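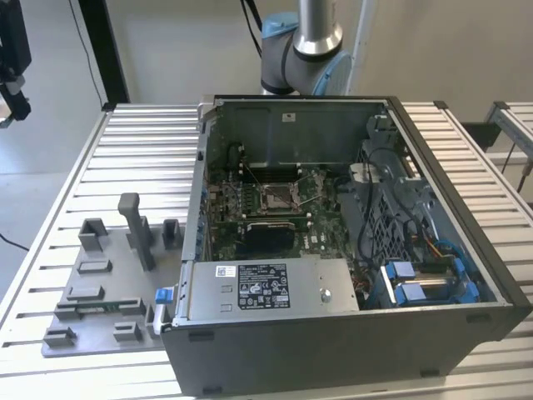
Umut Karaca asks whether the Tekin kit is worth its licence if every new PC model needs its own fixture plate. Fair point, and one Drarnow's brochure steps round. Their answer by email: plates are printed on request, 15 working days, first one included in the price.

December, bench 2, 09:40

Review of the Tekin assembly kit for the Wellinby refurbishing line. Quote is 3,292 per cell, arms excluded. Task is CPU and memory into a Dell tower, case on its side.

Setup notes:

- Plate goes to the left of the case. Origin taught on the tall post.
- Socket lever must be up before the program starts. Kit doesn't check this.

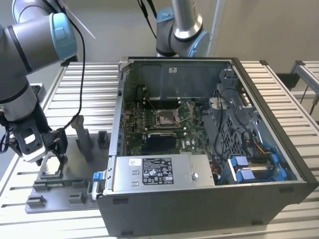
- Default approach speed is 40 per cent. Left it there. The menu allows 100 but the manual advises against it near the socket — no figure given for what is safe.
- Grip force is set per part, and the memory value can't be copied to another profile. Typed in twice.

The Illa software wants a re-teach after any change of gripper fingers. Asked Drarnow if an offset would do. No reply yet.

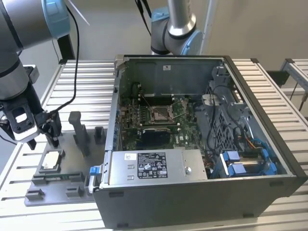 Notebook 4, p. 40

Processor pick: the nest locates the part well enough in X and Y, but rotation depends on how it was loaded. Want a keyed corner on the next print. Memory supports fine as drawn.

Reach over the case needs its own waypoint, clear of the rear wall. Added as P15.
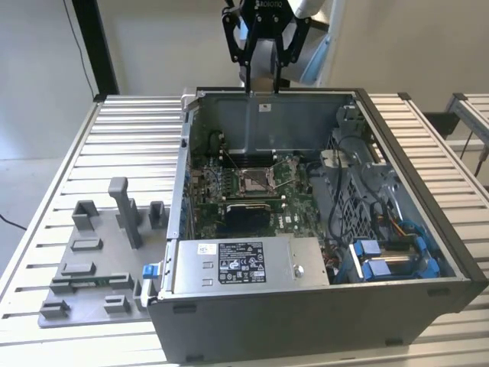 Gripper above the open case, fingers over the rear wall.

To do: cable routing near the drive cage, price for a second plate, ask Umut for the other case model.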